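Desktop computer tower (the insides of one)

From the Plurkberg Household Encyclopedia, a reader-written reference. Entry by Laiba Rana, last revised October 13, 2019.

A desktop tower is the upright box that holds the working parts of a personal computer, and I've been taking them apart since I was old enough to be trusted with a screwdriver (my mother would say a bit before that). This entry covers the ordinary office kind, the sort that sat under desks by the million and now turns up at yard sales. Laptops have their own entry, and so do the tiny all-in-one machines, which Keegan Charbonneau wrote up much better than I could.

The case

Most towers are a steel frame with a cover on one side that comes away. Some covers slide back after you undo a couple of thumbscrews, some have a latch, and a few older ones lift off as one big shell and scrape your knuckles on the way. I always lay the tower down with the open side up before I touch anything inside. You can work on one standing, sure, but then every screw you drop rolls off to live in the front corner forever!

Business models tend to be easier to get into than home models, because the people fixing them had whole floors of them to get through. Look for plastic latches and colored tabs, which usually mark something you're allowed to pull.

The motherboard

Everything plugs into this one big circuit board, usually green on older office machines. The processor socket is a square with a metal bracket and a little lever beside it. Lift the lever, the bracket comes free, and the processor can be set in or lifted out with no force at all. If you're pushing, stop. There's a tiny triangle on one corner of most processors and a matching mark on the socket, and those two go together.
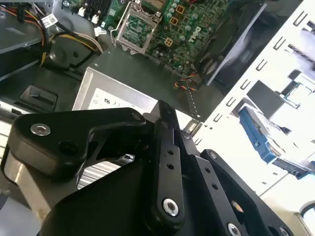 Memory goes in long, narrow slots with a latch at one or both ends. Push the latches open, line up the notch in the stick with the bump in the slot, and press evenly until the latches click back up. It takes more of a shove than beginners expect -- I've had plenty of machines brought to me as "dead" when the memory just wasn't all the way down.

The short cylinders standing around the socket on most boards are capacitors. They smooth out the power going to the processor. On a healthy board the tops are flat, and if you see one that's domed or crusty, that board is on its way out. Dexter Dimaculangan, who edits the electronics pages here, replaces his with a soldering iron. I buy another board.

The power supply

This is the metal box the wall cord plugs into, and it feeds the rest of the computer through a bundle of colored wires. The colors on the common desktop type are pretty well settled: yellow is 12 volts, red is 5 volts, orange is 3.3 volts and black is ground. Office machines often carry a supply in the low hundreds of watts, and my own current one, a Zarivus, says 238 on the sticker. The big gaming one my nephew picked out says 600 and I've never heard it so much as breathe hard.

Never open the power supply itself. Parts in there can hold a charge after the cord is out, and this is the one place in the whole tower where I'd tell you to leave it alone and swap the entire box.

Drives

A regular 3.5-inch hard drive is a heavy little slab with spinning disks sealed inside. In a lot of office towers it rides in a plastic caddy, often blue, that snaps around the sides and saves you four screws. Squeeze the tabs, slide it out, unplug the two cables (a wide one for power, a narrow one for data) and you're done. Please don't drop it, and don't stack drives in a drawer the way I used to.
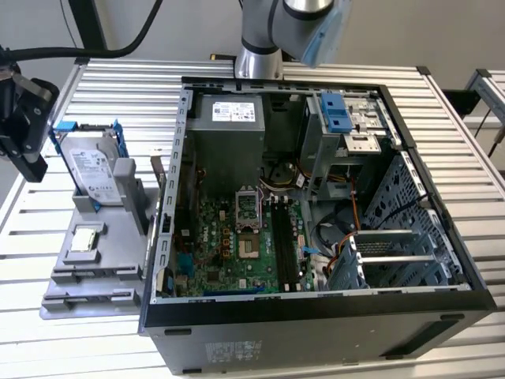
Somewhere to put each part matters as much as the tools do. I used an egg carton for years, then a set of Ikonen drawer trays that Kanyarat Jitpraphai gave me when she moved, and now I work left to right so the first thing out is the last thing back. The processor gets its own spot, metal side up, away from anything that might slide into it.

Cooling

A finned metal heat sink sits on the processor with a dab of paste between them, and a fan pulls air through the case. Clean the old paste off with rubbing alcohol before you put on new, and use a blob the size of a pea. Hold the fan blades still when you blow the dust out! I do mine every December, outdoors, in a coat.

Buying one used

I paid 44 dollars for my last tower and almost 249 for the one before it, and the cheap one is still running. Check that the drive caddies are included, as they go missing all the time and the spares cost more than they should.

See also: Hard drive; Memory, computer; Screws, lost; Thermal paste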